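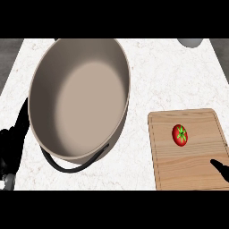
Tomato and pot task in the simulated kitchen, both hands low, before we settled the start pose rule.

Home | Notebook | Rules | Kit list | Older entries

June 2021

I have been meaning to write the house rules down properly for weeks, and Soon-im finally sat me down with a pot of tea this morning so that we could get on with it (thank you, Soon-im!). We've been working from memory and goodwill, which is lovely until two people remember different things.

So, for the Pasero kitchen tasks, from now on:

Hands start clear of every object, with a visible gap. In the tomato task the left one sits close beside the big pot, and I can't tell from the head view alone whether it is touching. If you can't tell either, back it off and start again.

The pot begins empty and stays upright. A run where it tips counts as a failure, even if the tomato lands inside afterwards. I know, Teguh, I know!

Fingertip speed is capped at 113 mm a second within reach of the board. Soon-im wanted it slower still, and we may yet come round to her way of thinking.

Each batch is 400 runs, and we change the seed, never the rules, halfway through. Anything odd goes in the log in plain words, with your initials. "Weird grasp" is no use to whoever opens it in January.

Two people look over every failed run before it is thrown out. I skipped this on batch 6 and had to fish the whole lot back out again, so I am mostly telling myself off.

Still to settle: whether the Illinitz scenes need their own start pose. Ask Teguh.

Comments

Teguh Pattinasarany: I still say a tomato in the pot is a tomato in the pot. Happy with the rest, though. Illinitz can share the start pose if we raise the left wrist a little.

Soon-im Kong: Please could we add the speed cap to the Wono sheet as well? It has the old figure on it.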